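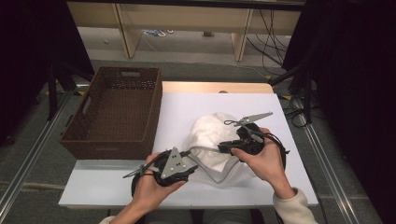 *Dos manos y dos pinzas negras sobre un tablero blanco.*

# La calabaza Edik llega por fin a Sobczak (y yo ya tengo la mía en la encimera)

*1 de enero de 2026*

Empiezo el año con una noticia de verduras, que ya me conocéis. La frutería Sobczak, la de Broltville, la de la cuesta, ha empezado a vender la calabaza Edik, y va a tenerla todo el invierno o hasta que se acabe, que conociendo a la gente de este pueblo será bastante antes. Son unas 200 piezas en total. Han salido todas de la misma finca, la de Corey Stubbs en Stenthorpe, y se recogieron en octubre, así que llevan desde entonces curándose en un cobertizo y ganando dulzor.

Para quien no la haya visto nunca: la Edik es pequeña, chata, con la piel de un verde grisáceo bastante feo y unas costillas muy marcadas. Yo pasé por delante de la caja dos veces sin hacerle ni caso. Por dentro es otra historia, porque la carne es de un naranja casi de yema y muy densa, de esas que no sueltan un charco en la bandeja cuando las asas. Sabe a castaña, un poco a boniato, y deja al final un punto a fruto seco que me tiene loca. ¡Y la piel se come! Esto para mí es media noticia, porque pelar calabazas es la tarea de cocina que más odio en el mundo, por delante de limpiar el horno.

## De dónde sale

Llamé a Stubbs para preguntarle, y me tuvo al teléfono un buen rato (encantada, que conste, aunque se me enfrió el café). Me contó que las primeras semillas se las pasó una vecina de Stenthorpe que las guardaba en un bote de mermelada con el nombre escrito a lápiz en la tapa, y que de ahí viene lo de Edik. Quién fue Edik, si es que fue alguien, no lo sabe. Él la plantó al principio en un rincón, al lado del compost, por no hacerle un feo a la vecina. Lleva cinco temporadas seleccionando semilla de las plantas que mejor le aguantan la humedad y esta es la primera vez que tiene cosecha suficiente para venderla fuera de la finca.

«La gente la coge, la mira y la vuelve a dejar», me dijo. «Es fea. Qué le vamos a hacer. Yo les digo que se la lleven y que la asen, y que si no les gusta me la devuelvan asada».

Le pregunté si pensaba plantar más para el año que viene y me dijo que depende de la primavera, del topo y de su espalda, en ese orden. El verano pasado perdió una hilera entera por el topo y todavía se le nota en la voz. También me dijo que no va a vender semilla de momento, pero que si alguien guarda las de la calabaza que compre y las planta, a él le parece estupendo. Eso sí, avisa de que la Edik se cruza con cualquier pariente que tenga cerca, así que si al lado hay otra calabaza de la misma familia puede salir cualquier cosa. A mí me salió una vez una especie de pepino hinchado que no se comieron ni las gallinas de mi cuñada.

## Cómo se compra

En Sobczak la venden entera, al peso, y no la parten. Lo pregunté porque a mí me gusta comprar media, pero con lo pequeña que es tampoco hace falta: una da para una cena de dos con algo al lado, o para una cena de una persona con mucha hambre (no miro a nadie). Está al fondo, pasado el cajón de las remolachas, en una caja de madera con el cartel escrito a mano. Si no la veis, pedidla, que el primer día la tenían medio tapada con las coles.

Un par de cosas que me dijeron en la tienda y que os paso tal cual. Que la cojáis con el rabito seco, leñoso, como de corcho. Que le deis un golpecito con los nudillos y suene a hueco. Y que no la metáis en la nevera, que se estropea antes; en un sitio fresco y sin sol os dura semanas. Yo la tengo en la encimera, junto a la panera, y la verdad es que le he cogido cariño y me está costando meterle el cuchillo a la última.

De reservas nada, por lo visto. Quien llega, llega. Lo que sí hacen es avisar cuando sube caja nueva de Stenthorpe, con una pizarra en la puerta.

## El plato de Yurt

La otra parte de la noticia es que Ertuğrul Yurt ya la tiene puesta en la carta de su comedor, dos calles más abajo. Si habéis comido allí sabéis cómo es: pocas mesas, mucho ruido, un pan plano que te quemas los dedos por no esperar. La sirve asada, con yogur colado, mantequilla con pimentón por encima y un puñado de nueces. La probé antes de Nochevieja y volví a casa pensando en ella, y al día siguiente volví a pensar en ella mientras me comía unas lentejas muy dignas que no tenían culpa de nada.

Le pedí la receta con poca esperanza y me la dio entera, de pie, entre dos comandas. Yo la he hecho ya en casa más de una vez y me sale bastante parecida, así que aquí va, con mis apaños.

**Lo que necesitas**

- una calabaza Edik
- 200 gramos de yogur natural entero, del espeso si puedes
- un trozo generoso de mantequilla
- pimentón, dulce o picante, el que te pida el cuerpo
- un diente de ajo pequeño
- un puñado de nueces
- aceite de oliva, sal y unas gotas de limón

**Lo del yogur va primero.** Pon un paño limpio sobre un colador, el colador sobre un cuenco, echa el yogur con una pizca de sal y a la nevera. Yurt lo deja 24 horas y queda casi como un queso fresco. Yo la primera vez lo dejé solo una tarde, por impaciente, y estaba bueno pero se corría por el plato. Si te da pereza, compra el yogur ya colado y no se lo digas a Yurt. Y el suero que queda en el cuenco no lo tires, que va muy bien en la masa del pan en lugar de parte del agua.

**Luego la calabaza.** Horno a 200 grados. Lávala bien, que la piel se queda puesta, pártela por la mitad (cuchillo grande y paño debajo de la tabla, que es dura de verdad), saca las semillas con una cuchara y córtala en gajos siguiendo las costillas. Aceite, sal, y a la bandeja con el lado de la carne hacia abajo, sin amontonar. Dales la vuelta cuando los bordes empiecen a ponerse oscuros y déjalos hasta que la punta del cuchillo entre sin resistencia. No te pongo minutos porque mi horno miente muchísimo y no quiero responsabilidades.

**Y la mantequilla al final,** con la calabaza ya fuera. Derrítela a fuego suave hasta que huela a avellana, apártala y entonces echas el pimentón, fuera del fuego, que si no se quema y amarga. El ajo va rallado en el yogur con las gotas de limón. Extiendes el yogur en una fuente, los gajos calientes encima, la mantequilla roja por todas partes, nueces troceadas con las manos y a la mesa.

Un aviso con el ajo: rallado y crudo va creciendo. Si preparas el yogur por la mañana para la noche, pon la mitad. Lo digo por experiencia y por una conversación muy cercana que tuve después con el cartero.

En casa lo acompañamos con pan y una ensalada de lo que haya, que estos días es escarola. Mi marido, que es de los que preguntan dónde está la carne, se comió su parte y un gajo de la mía. Las sobras, si las hay, se aplastan con un tenedor y van de maravilla sobre una tostada con un huevo encima. También he hecho puré con ella, pero os diré que me gustó menos: es tan densa que queda pastosa y hay que aflojarla con mucho caldo, y para eso prefiero una calabaza corriente. Las semillas las tosté con sal en la misma bandeja mientras el horno se enfriaba, y cayeron todas antes de llegar a un cuenco.

## Los detalles prácticos

Sobczak abre por la mañana con el horario de invierno, que está pegado en el cristal, y hoy, claro, está cerrado. Yurt tiene el plato en carta mientras le dure el género; me dijo que se ha llevado unas cuantas cajas y que no piensa compartirlas con nadie. Si vais a cenar, llamad antes, que con el frío se llena enseguida y la mesa de al lado de la puerta no se la deseo a ninguno de vosotros.

Stubbs, por su parte, no abre la finca al público en esta época, así que no os plantéis allí con la cesta. Me pidió expresamente que lo pusiera, por los del año pasado con los puerros.

Si la compráis y la hacéis de otra manera, contádmelo en los comentarios, que me queda una y todavía no he decidido qué va a ser de ella. Tengo en la cabeza algo con garbanzos y comino, o rellena de arroz si soy capaz de vaciarla sin perder un dedo. ¡Feliz año, por cierto, que se me olvidaba!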